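The Flelorow cushion fault, in pictures

The Flelorow arm tidies soft furnishings at floor and seat height, and in March it started pushing down when it should have stopped. The wrist view has the fingers closed over the light gray seat, with the wall behind and the white and charcoal fabric off to the right.

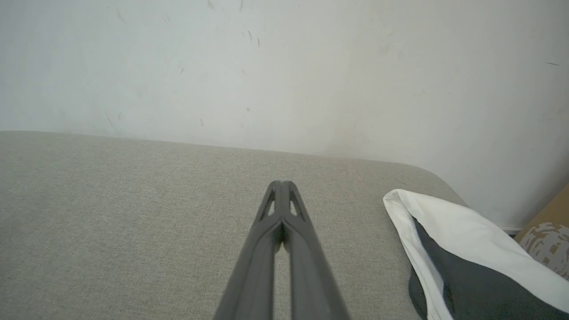 The task

The arm comes down over the seat with its fingers together, stops above the fabric, opens, picks up whatever soft item it has been given and moves it to the far end. We ran this all winter on the Drandetti controller with no stops worth writing down. The approach is slow on purpose.

The first stop

Run 27 of the morning. The arm reached the height where it should have opened and kept going down. The fingers stayed closed and pressed into the seat until the force limit tripped. Pylyp Polishchuk was at the desk and hit the stop button as well, so the log has both events within the same second. The seat was not torn. One fingertip had a slight bend in it that you could feel more easily than see.

What the log said

The controller had sent the open command and the gripper had answered "done." It had not moved. The arm took the answer as true and went on to the next step, which was the last part of the descent. On the old firmware the gripper reported its measured opening. After the March update it repeated back the opening it had been asked for.

The wrist cable

Our first guess was the cable, and it was a bad guess that cost us two days. Daryna Bilyk swapped it, then swapped it back. Both cables passed on the bench, and the fault came back with either one fitted. The old cable is still in use.

The finger drive

With the cover off, the drive screw had fine gray lint packed around the front bearing. It was enough to stall the motor when the fingers had been closed for a while. So there were two faults: a drive that sometimes stuck, and firmware that hid it. We could have lived with the first one for a long time if the second had not been there.

Lint shield, first try

A strip of felt glued around the opening. It kept lint out and shed its own. Removed after one shift.

Lint shield, second try

A thin rubber lip, printed by Maarja Venckus to fit the Hanuma fingers. It has to be trimmed by hand on the left side or it rubs. After 332 cycles the bearing had a trace of dust on it and the motor current was flat. We kept this one. The drawing is in the shared folder under "lip v4" - please ignore v3, which has the wrong screw spacing.

The new check

The arm now waits for a measured opening before it goes below the approach height. If the gripper has not opened within the time allowed, the arm goes straight up and parks. It does not retry. Bogdan Pawlak wanted one retry and the rest of us did not, mostly because the motor was already hot by the time of the first stop.

Force limit

The limit was 40 newtons on the downward move. It is now 18. We get a few more false trips when the fingers brush a thick seam, and we have decided to put up with them for now.

Bent finger

The bent finger has been replaced, along with its partner, so that the pair matches. Both old fingers are in the parts drawer with red tape on them. They must not go back on an arm, even for a quick test.

Before you run it

Check that the gripper reports its position when you move the fingers by hand with the power limited. If the number on the screen does not change, you have the bad firmware and the arm stays parked. Keep hands off the seat while the arm is live, including when you only want to straighten something.

Still open

Hutsuliak has the two units from the second bench and has not updated either of them. Sorcha Fitzgerald is keeping the firmware list, so send her the version number from the label screen before you change anything. We also have no good figure yet for how often the drive needs cleaning with the rubber lip fitted.

Page last changed Monday, May 13, 2019.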